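室内表现基础 讲义
第5讲 光、阴影与哑光表面

适用:室内表现方向一年级
上课地点:Jitpraphai 楼 528 教室
所需软件:Cloren(机房已安装)
所需文件:Hunis 练习场景、Mivska 基础材质包

本讲内容
一、光的强弱与距离
二、光的方向与表面朝向
三、阴影的构成
四、多光源与阴影重叠
五、哑光表面
六、颜色与环境的相互影响
七、接触阴影
八、布光步骤
九、噪点与采样
十、练习与作业

上一讲讲了相机高度和构图,作业里普遍的问题出在光上。模型比例没有错,贴图也没有错,画面仍然发灰,家具像浮在地板上。本讲只处理这一类问题,材质部分只涉及哑光材质,玻璃和金属留到第7讲。

一、光的强弱与距离

点光源照到表面上的照度与距离的平方成反比。距离加倍,照度变为原来的四分之一。设一盏小灯在一米处产生的照度为 1,000 勒克斯,则两米处为 250 勒克斯,四米处为 62.5 勒克斯。

这一规律只对尺寸很小的光源严格成立。窗户、灯带、发光顶棚的尺寸与房间相比不算小,靠近它们时照度下降得比较慢,走远以后才逐渐接近平方反比。判断方法很简单:光源的最大边长如果不到距离的五分之一,可以按点光源估算;超过这个比例,就按面光源处理。

太阳光在室内场景中视为平行光,强度不随距离变化。窗边地板上的光斑和房间深处墙上的光斑,直射部分同样亮。很多同学把太阳设成了一盏放在窗外的聚光灯,结果光斑越往里越暗,光线还向四周散开。请直接使用 Cloren 里的“日光”类型。

单位方面,Cloren 默认使用流明。从灯具资料上抄数据时注意区分三个量:

流明:光源向各方向发出的总光通量。
坎德拉:某一方向上的发光强度。
勒克斯:单位面积上接收到的光通量。

灯具包装上写的一般是流明。射灯资料里常同时给出坎德拉和光束角,这时两者只填一个,另一个由软件换算,两处都填会以后填的为准。

二、光的方向与表面朝向

同样强的光,正对表面时最亮,斜着照过来就变暗。照度与入射角的余弦成正比,入射角从表面法线量起。入射角为零时取最大值;入射角为 53 度时,余弦值为 0.60,照度剩下六成;入射角接近 90 度时光线贴着表面掠过,照度接近零。

平面上各处法线方向相同,受平行光照射时亮度均匀。曲面上法线逐点变化,亮度随之渐变,我们正是靠这种渐变读出体积。圆柱、碗、拱顶、靠枕都属于这一类。如果一个曲面在画面里看上去像平板,先检查以下几项:

1. 主光是否与视线方向太接近。光从相机背后打过来,渐变会被压到轮廓附近,中间大片区域没有变化。
2. 环境光是否过强。环境光没有明确方向,加得多了会把渐变冲淡。
3. 模型法线是否翻转或被错误地平滑。

凹面比凸面难处理。凸面上受光区和背光区的分布比较直观,凹面则要考虑边沿对内部的遮挡:光从左侧来,左侧内壁反而背光,右侧内壁受光,左侧边沿的影子还会落到底部。初学者画凹面时常按凸面的习惯把左侧画亮,物体看上去就鼓了起来。素描课上画过石膏碗的同学可以回想一下。

检查凹凸是否读得清,可以把画面转成灰度,缩到很小,再遮住轮廓只看内部。读不清就调主光的方向,不要急着加强度。

三、阴影的构成

阴影分为本影和半影。本影区域完全看不到光源,半影区域能看到光源的一部分。理想的点光源只有本影,边缘是一条硬线。真实光源都有尺寸,因此都有半影。

半影宽度可以用相似三角形估算:

半影宽度 = 光源宽度 × 遮挡物到受影面的距离 ÷ 光源到遮挡物的距离

举例:灯罩宽 20 厘米,距桌上花瓶口 100 厘米,瓶口到桌面 30 厘米,则瓶口影子的半影宽度为 20 × 30 ÷ 100 = 6 厘米。瓶底贴着桌面,遮挡距离为零,影子的边缘在那里是清楚的。同一个影子,根部清楚,末端模糊,这是判断光源尺寸是否合理的重要依据。

影子的长度由光源高度角决定。平行光高度角为 53 度时,一米高的直立物体在水平地面上的影子长 0.75 米。高度角为 45 度时影长等于物高。高度角越低影子越长,房间越显得是早晨或傍晚。

影子落在平面上,形状容易预判。落在曲面上,边界会沿着曲面弯折;落在转角处,边界在转角线上改变方向。带边沿的圆形容器同时包含这几种情况:边沿的影子先落在内壁上,再转到底面。影子是否在交界处连续,是检查模型有没有漏缝的一个办法。

四、多光源与阴影重叠

室内场景很少只有一盏灯。两盏灯照同一个物体,会产生两个影子,其中重叠的部分两盏灯都照不到,最暗;只被一个影子覆盖的部分仍由另一盏灯照亮,呈中间调。三盏灯时层次更多。

阴影相交之后,表面会被分成若干块明度不同的区域。如果光源尺寸很小,块与块之间的边界就很明确,看上去像折面,原本光滑的曲面会显得有棱角。这种效果在说明阴影原理时有用,放在正式的室内效果图里往往显得杂乱。 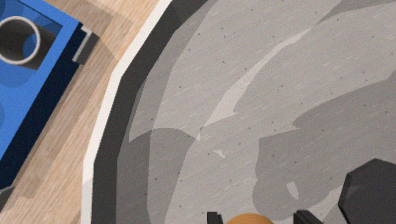

图5-1 灰色圆盆内部,重叠阴影形成深浅不同的块面(渲染图)

减少杂乱的办法有三种,通常配合使用。

第一,分主次。指定一盏灯为主光,其余灯的强度降到主光的三分之一以下。次要的影子仍然存在,但对比低,不会和主影争夺注意力。

第二,加大次光源的尺寸。尺寸加大后半影变宽,影子边缘化开。注意加大尺寸时保持总光通量不变,在 Cloren 里勾选“锁定流明”即可,否则灯会随面积一起变亮。

第三,合并方向接近的灯。顶棚上并排的几盏筒灯在远处物体上产生的影子几乎平行,细碎而重复。可以用一块长条面光代替其中几盏,原来的筒灯模型保留作为可见的灯具,关闭其照明。

不建议直接关闭某盏灯的阴影。关闭之后,光会穿过桌板照亮地面,穿过柜门照亮柜内,局部看不出来,放在一起就不对。Hunis 场景的初始文件里有一盏落地灯关闭了阴影,是有意留给大家找的,练习一会用到。

五、哑光表面

哑光表面把入射光向各个方向散开,从不同角度看,亮度差别不大。没有上光的陶、石膏、乳胶漆墙面、未打磨的石材都可以先按哑光处理。

在 Cloren 中建立哑光材质,主要参数如下:

基础色:表面对各色光的反射比例。白色乳胶漆不要设成纯白,明度取 80% 到 85%。纯白会使光线在房间里反复弹射而几乎没有损失,整个空间发飘。
粗糙度:取 0.7 以上。低于 0.5 会出现可辨认的高光形状。
反射强度:保留默认值。不要为了“更哑”而设成零,真实的哑光表面在掠射角下仍有一点反光,设成零以后大面积墙地面会显得像纸。
凹凸:强度宜小。哑光表面的细节主要靠斜光显示,正面光下加多大的凹凸都看不清。

关于斑点和纹理。陶坯、水磨石、再生塑料一类的表面有细小的深色点或浅色条纹,需要贴图。贴图尺度错误是作业中扣分最多的一项。点的大小应当用实物或样板量过再定,凭感觉调出来的点普遍偏大,一个碗会被看成一个水池。

另外注意贴图的方向性。有些纹理中的短纹是朝一个方向排列的,铺到曲面上以后,方向如果保持不变,说明用的是平面投影;方向如果随曲面转动,说明用的是展开坐标。两种做法都可以,但同一个物体的不同部件应当统一。对于圆形容器,外壁一般用柱面投影,底面用平面投影,接缝放在相机看不到的一侧或藏在边沿之下。

Mivska 基础材质包里与本讲有关的条目有:哑光灰一号至四号、素陶、乳胶漆、浅色木、亚光塑料。哑光灰一号和二号的区别只在斑点密度,基础色是一样的。浅色木的纹理宽度按实木板设定,用作窄条地板时需要缩小。

六、颜色与环境的相互影响

光碰到有颜色的表面后再弹出来,会带上那个表面的颜色。红地毯会让附近白墙的下部偏红,木桌面会让杯子底部偏暖。这种现象叫颜色溢出。

溢出的强弱取决于四个条件:颜色的饱和度、受光面的亮度、面积、两个表面的距离。饱和度高而面积小的物体,只影响紧挨着它的区域。饱和度低但面积大的物体,例如整片木地板,会让整个房间的阴影都偏暖,这一点容易被忽略。

关于阴影的颜色,需要掌握以下几条。

阴影处没有主光,剩下的是环境光和弹射光,阴影的色相由它们决定。晴天窗边,主光偏暖,天光偏冷,影子看上去偏蓝。夜间室内都用暖光灯,影子不会偏蓝。

有色表面上的阴影,仍以该表面自身的颜色为底。蓝色表面上的影子是较深的蓝,黄色表面上的影子是较深的黄,再叠加环境光的影响。在后期里用半透明黑色涂出来的影子会发脏,原因就在这里。

相邻的两个表面,一个受光一个背光,即使材质相同,也会出现明显的明度差。塑料托盘、抽屉、浅盒这一类物体,底面朝上,侧壁接近直立,两者的明度差可以很大。建模时不需要给侧壁另外指定深色材质,先看光照结果再说。

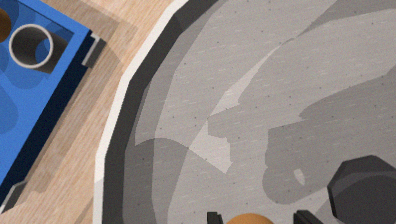 图5-2 浅色木桌面上的蓝色托盘与灰色圆盆(渲染图)

饱和色的使用量要控制。以居室为例,墙、顶、地三个大面取低饱和度,家具取中等,小件器物可以取高饱和度。整张画面中高饱和度的面积控制在一成以内,比较容易协调。儿童房、幼儿园、快餐店不受此限,但高饱和度的面不要正对窗户,直射光一照,溢出会染到半个房间。

白平衡在所有灯光调好以后再动。先动白平衡再调灯,两边互相补偿,最后灯的色温会偏到没有道理的数值上。交作业前请把各灯色温列出来看一遍,住宅暖光在 2700 至 3000 开之间,办公照明在 4000 开上下,超出这个范围的要能说出理由。

七、接触阴影

物体与支撑面相接的地方,光很难进去,会形成一条窄而深的暗带,称为接触阴影。它不依赖主光方向,阴天的房间里也有。

家具看上去浮在地板上,多数是接触阴影缺失。按出现频率排列,原因如下:

1. 物体底部与地面之间有缝隙。导入的模型常常高出地面几毫米,远看看不出,光却从缝里漏了过去。用 Cloren 的“落到表面”命令处理。
2. 物体底部陷入地面。陷入后接触线的位置不对,椅脚尤其明显。
3. 边缘没有倒角。真实物体的底边都有小圆角,圆角下方的窄缝正是接触阴影所在的位置。给底边加 1 至 2 毫米的倒角即可。
4. 采样不足,降噪时把窄暗带抹掉了。
5. 环境光里混入了没有遮挡计算的补光。

地毯、坐垫这类软的支撑面还需要有轻微下陷。本课不要求做变形,可以在接触处用凹凸贴图示意。

多个小物件摆在同一个桌面上时,接触阴影把它们和桌面连成一体,投射阴影则交代它们之间的前后关系。摆放时让一部分物件的影子落到另一部分上,层次会清楚些。每个物件各带一个影子,谁也不碰谁,画面就散了。

八、布光步骤

以下步骤适用于本课程的全部室内作业,请按顺序做,不要跳步。

步骤一:把所有材质临时替换为哑光灰一号。Cloren 的“素模覆盖”可以一次完成,玻璃要排除在外,否则窗外的光进不来。

步骤二:关闭全部灯光,只开主光。白天场景的主光是日光或窗口天光,夜间场景的主光是功能照明。调整方向,直到主要家具的体积读得清。

步骤三:确定曝光。以主光照到的白墙为准,明度落在 75% 到 80% 之间。此后曝光不再改动。

步骤四:加环境光。只看阴影部分,能辨认出阴影里的物体就够了。

步骤五:逐盏加入次光源,每加一盏输出一张小图。加完以后没有看出区别的灯,删掉。

步骤六:恢复材质,检查墙面明度有没有变化。恢复以后整体变暗是正常的,深色材质吸收了光。此时应回到步骤四调环境光,不要去调曝光。

步骤七:检查接触阴影和影子边缘。

步骤八:调白平衡,输出成图。

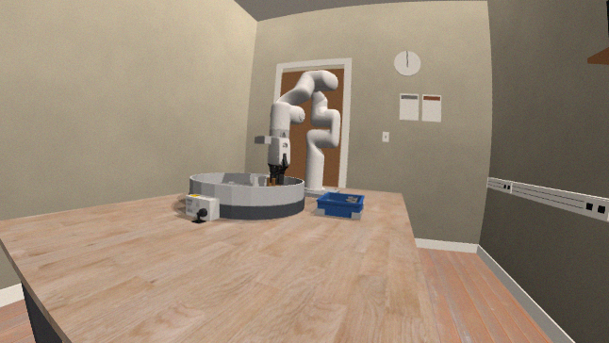 素模阶段值得多花时间。去掉颜色和纹理以后,光的问题会全部暴露出来,这时改一次只要几分钟。等到材质和后期都做完再改灯,前面的工作大半要重来。作业评分时,素模图和成图各占一半。

小房间和大房间的处理略有不同。小房间里墙面离得近,弹射光多,环境光可以很少,甚至不加。大房间里远离窗户的一端会迅速变暗,单靠环境光去提,会把窗边也一起提亮,正确的做法是在暗的一端加功能照明。走廊和没有窗的房间按夜间场景处理。

门和门框也要留意。关着的门与门框之间有一圈细缝,缝里应当是暗的。如果门是贴图画上去的,没有厚度,墙面会显得很薄。门板凹进墙面两三厘米,门框上沿就会投下一条影子,这条影子能说明墙的厚度和光的高度。踢脚线、窗台、柜门的缝同理。

长桌一类的水平面在画面中占的面积大,明度对整体影响很大。桌面太亮会把视线截在前景,可以把相机稍微放低,减少桌面的可见面积,或者换一种明度较低的木色。不建议用后期压暗,压暗之后桌上物件的影子会与桌面连成一片。

九、噪点与采样

渲染的基本做法是从相机发出大量光线,统计它们最终碰到多亮的光源。光线数量不足,统计结果就不稳定,画面上表现为噪点。

噪点集中出现的位置有:大面积半影、房间深处的角落、小而亮的光源附近、半开的柜子里。平时测试时把采样数设为 53 左右即可看出光的关系——此处请直接填 53,机房的预设文件就是这个数值,便于互相比较。正式输出用 1,000。

采样数加到原来的四倍,噪点幅度减半。因此从很低往上加,改善明显;到了一定程度再加,时间成倍增长而画面几乎不变。正式输出仍然有噪点时,应检查场景设置:

有没有被灯罩完全包住的灯。光只能经过灯罩散射出来,效率极低。把灯罩改为自发光材质,或者把灯移到罩口。
窗口有没有设置采光口。设置以后光线会优先朝窗口方向取样,室内噪点明显减少。
有没有极亮的小面。用亮度上限限制,上限取 10。

降噪功能可以使用,但不能代替采样。降噪会把斑点材质当作噪点处理,哑光灰和素陶上的细点会变得模糊或消失。有此类材质的画面,请勾选“保留反照率细节”,并放大到 100% 检查一遍。

十、练习与作业

课堂练习一
打开 Hunis 场景,找出关闭阴影的落地灯,恢复后输出一张小图。比较恢复前后沙发背后地板的明暗,用一两句话记录差别,写在图的文件说明里。

课堂练习二
在桌上放一个直径 30 厘米、高 12 厘米的圆形容器,材质用哑光灰一号。依次用以下三种光源照射,各输出一张:
甲组:点光源一盏。
乙组:点光源两盏,方向相差 60 度,强度相同。
丙组:边长 60 厘米的面光源一盏,位置与甲组相同。
在三张图上分别标出本影、半影和重叠阴影的位置。没有的写“无”。

课堂练习三
在同一场景中放入一个蓝色浅盒,贴近白墙,再移到距墙 40 厘米处。比较两次白墙上的颜色溢出。

课后作业
选一个自己住过的房间,建简单模型,不要求家具细节。按第八节的步骤布光,提交下列文件:
1. 素模图一张,长边 1,000 像素。
2. 成图一张,尺寸同上。
3. 灯光表一份,列出每盏灯的类型、光通量、色温、尺寸。
4. 步骤五中的小图,拼成一张。

提交方式:放入 528 教室共享盘的“第5讲”文件夹,以学号命名。截止时间为星期日晚上。灯光表请用表格文件,不要截图。

评分时会扣分的常见问题
墙面设为纯白。
关闭了某盏灯的阴影。
家具与地面有缝隙。
贴图尺度明显错误。
曝光在步骤三之后又改动过,而灯光表没有说明。
用后期涂黑的办法补影子。

思考题(不交)
1. 阴天的房间没有明显的影子,我们为什么仍能看出桌子放在地上?
2. 一个圆碗放在窗边,碗口的影子落在碗内哪一侧?太阳升高以后,这个影子怎样移动?
3. 两盏强度相同的灯照一根细柱,两个影子重叠的部分在什么位置?把其中一盏移近,重叠部分的明度变不变?
4. 同一种灰色材质,在白墙房间和木墙房间里看上去有什么不同?

下一讲讲夜间场景和灯具建模。请提前从 Mivska 材质包中下载“灯罩”分类,文件较大,上课时再下载会来不及。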